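Pukano's Big Drop Ride Is Getting a Second Life

8/6/25 · 4 min read

Search this blog Type and hit enter 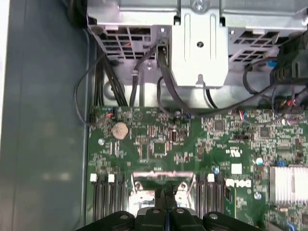 Close-up over a green motherboard, right at the processor socket.

So I finally got back to Pukano! If you've been reading since the old layout you know it's my home park, the one I grew up sneaking corn dogs into, and I hadn't been since February when half the place was behind plywood. I had a whole list for this trip and of course I threw it out the second I walked through the gate and saw the construction wall outside Tomeck was down.

For anyone new, Tomeck is the indoor boat ride with the clockwork town. You float through the bakery, the bell tower, the bit with the geese, and then there's one drop at the end that gets your socks wet and not much else. It closed last fall and the rumor on every forum was that it was gone for good. It's not gone! There's a poster up by the entrance now, all oranges and teals, with the bell tower in the middle and a boat coming around the side. No opening date on it, just "Next Season."

I stood there taking pictures of a poster like a weirdo for way too long.

What I really want to know is whether they're keeping the music. The old loop was 8 minutes long and I can hum every second of it, including the part where the tape used to wobble near the geese. My sister says it drove her nuts. I'd buy it on vinyl. A guy at the pin cart told me he'd heard the same tune playing inside during testing, but he also told me the park was getting a monorail, so who knows.

The rest of the day was a mixed bag. Tsuji, the spinning coaster over on the lake side, had a posted wait of 30 minutes and I was on in less than that. Row two, facing backward over the first hill, which is the best way to do it. They've repainted the cars a darker red and I think I like it? The lap bars still get you right in the hip. I rode it again after dark and it's a completely different ride with the lights off the water (go at night if you only go once).

Food was a letdown. Plotudard Kitchen used to do this big messy potato thing with pickled onions and it's off the menu, replaced with a wrap. The wrap is fine. I didn't drive all that way for a wrap. The lemonade slush is still great and they still let you mix in the cherry if you ask.

I also did the new summer parade, which has 300 performers according to the park map, and I believe it, because it took forever to pass. The stilt walkers were my favorite. The float with the giant teapot got stuck at the turn by the carousel and the dancers just kept going in place through the whole song, big smiles, total pros. The kids next to me thought it was part of the show.

Passholder stuff real quick: the preview nights for Tomeck are going to be capped at 800 people a night and signups go through the app, not the website. I already have my notifications on. If anybody gets a straight answer about the geese, please put it in the comments.

Next post will be the water park, once I find the sunscreen I liked.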